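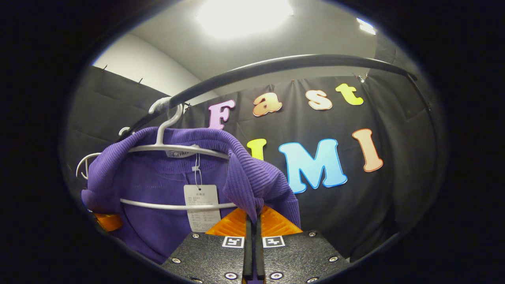
Vol. 7, No. 4

I used to hang every knit I own, ribbed ones too, and then wonder about the bumps at the shoulders. Now I fold the sweater in half, armpit to armpit, and drape it over the hanger's bar so the weight is shared (thank you, Mariama Amissah, for nagging me!). Leave the price tag on till you've tried it with your own pants at home. 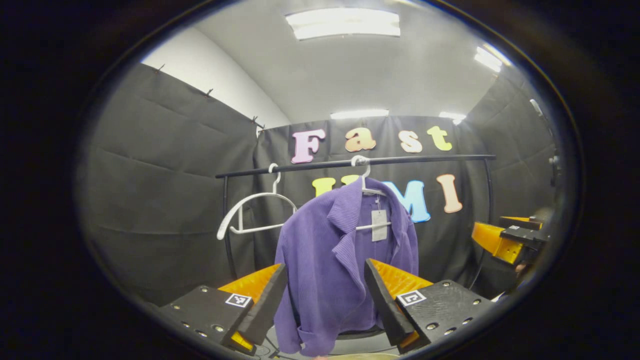

Can a ribbed jacket go on a plain plastic hanger?
For a week or so it's fine, but for a whole season I'd pad the ends with an old sock and leave the lapels open.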